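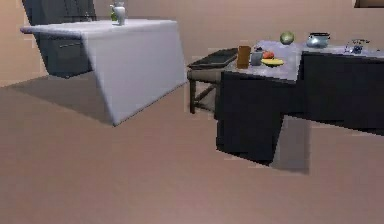
Simulation stream, Hendatby Robotics Club

The simulation stream has finished its first block of work and moves to graded trials in March. Students write controllers for a dexterous hand in a virtual home, using the Flonum simulator on the lab workstations. Code that passes the trials will be entered in the Strobel student challenge, which is judged on software alone.

Most of the block went into collision geometry. The first export of the furniture used full-resolution meshes for contact checking, and the physics step ran well below real time on the older machines. Students replaced these with simplified convex hulls. The render mesh and the collision mesh are now stored separately, and any change to one must be logged against the other. Two pull requests were sent back over this, so please read the contribution notes before submitting.

The control loop now runs at 30 Hz for all teams. Earlier work at other rates will need its gains retuned, particularly the thumb joint, which overshoots if the old values are carried across. Joint limits are set in the shared configuration file and are not to be overridden in team branches.

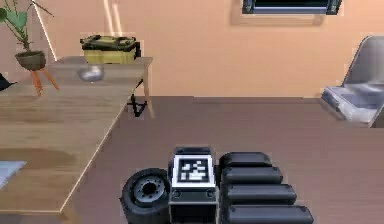
Simulated hand over the floor between table and chair, with the square marker on the top plate of the housing.

Teams reading the marker for hand pose should check their corner ordering. A 90-degree error in the recovered orientation was traced to a mismatch between the detector library and our own labelling, and a fix is in the main branch. The regression set stands at 1,123 episodes, of which 69 are reserved for the graded trials and are not available for tuning.

Each team may submit 3 controllers. Submissions go through the Wuvholm server, and log files must be attached in the standard format. Runs without logs will not be scored. Members who still need a workstation account should apply through the club page before the trials open.

Posted 22/02/2018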